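Nandi Ntuli
I read the whole Andley school lunch survey so you don't have to. It's 69 pages. I have complaints. Thread.

Nandi Ntuli
The headline going around is that kids in the district "overwhelmingly prefer" the new reduced-salt menu. That's the word in the press release. Overwhelmingly. I got curious about what it took to overwhelm these people.

Nandi Ntuli
First thing. 278 kids answered. Fine, I've seen worse. But they answered on a tablet, at the table, while the person who had just served them the food stood there. Page 12 says so, in the part on "supportive supervision."

Nandi Ntuli
I was a polite kid. If the lunch lady asked me whether I liked the lunch, I liked the lunch. I would have liked a shoe.

Nandi Ntuli
Second thing. The scale. You could pick "love it," "like it," "it's good," or "not for me today." Three ways to say yes and one way to say no, and even the no comes with "today" on the end, as if you might come around by tomorrow.

Nandi Ntuli
Then in the results they add up the first three and call it "prefer." Prefer to what? The old menu wasn't served that week. It wasn't in the survey at all. You can't prefer one thing when there's one thing.

Nandi Ntuli
Somebody is going to say this is normal in food testing. I worked two summers in a sensory lab in college and it isn't. You give people both versions, you code them so they don't know which is which, you switch the order around, and you let them drink some water in between.

Nandi Ntuli
You also leave the room, or at least get behind a screen. This isn't expensive. A shower curtain would do it.

Nandi Ntuli
Third thing, and it took me a while to find. The survey was paid for by Biltlow, who supply the new menu. It's in a footnote on the second-to-last page. I don't think that makes the numbers fake. I do think it belongs on page one.

Nandi Ntuli
To be fair to the district, the nutrition part is decent. Less salt per meal, the math checks out, they show the recipes. If the release had said "we cut the salt and most kids ate it anyway," I'd have shrugged and gone to bed.

Nandi Ntuli
But we don't know they ate it! Nobody weighed the leftovers. Plate waste is the oldest trick in the business. You put what's left on a scale. Kids will be nice to you on a tablet and then dump the whole tray in the trash.

Nandi Ntuli
A few of you are asking about the cost figures. They compare October to a yearly average. Food prices move around all year and so does attendance. I can't tell if the new menu is cheaper, and going by this table I don't think they can either.

Nandi Ntuli
Also, "drumstick" on the menu list. I'd like a word about drumstick. Is there a bone? Is there a leg involved at any point? The ingredient sheet says "shaped chicken portion," and I'd be happier if the menu said that too. 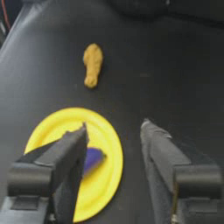 Nandi Ntuli
Drumstick-shaped. A shape tells you nothing about which part of the bird you're getting. I have no quarrel with breading, I grew up on breading. I just want the noun to do its job.

Nandi Ntuli
Someone in the replies says Wedow schools ran the same survey and got the same result, so it must be real. Same tablets, same four buttons, same adult standing over the kid? Then of course it's the same result. You've measured the buttons twice.

Nandi Ntuli
And no, I'm not "against healthy school food." I've had that in my mentions since 7 a.m. I'd like there to be more of it. Bad surveys are how you end up stuck with a menu that gets thrown out and a report that says everyone's thrilled.

Nandi Ntuli
What I'd ask at the next board meeting, if you live there: Who wrote the questions? Can we see the counts for each button, separately? Will anyone weigh the trash?

Nandi Ntuli
The second one matters most. If "love it" is big, good for them, I'll say so right here. If it's nearly all "it's good," then I'd like to hear the word "overwhelmingly" read out loud by the person who typed it.

Nandi Ntuli
Small correction to the post about the footnote. It's on the last page, under the acknowledgments. Thanks to the two people who checked. I was scrolling on my phone.

Nandi Ntuli
I've emailed the district for the separate counts. The auto-reply says my message is important to them and gives me a link to a satisfaction survey. Four buttons.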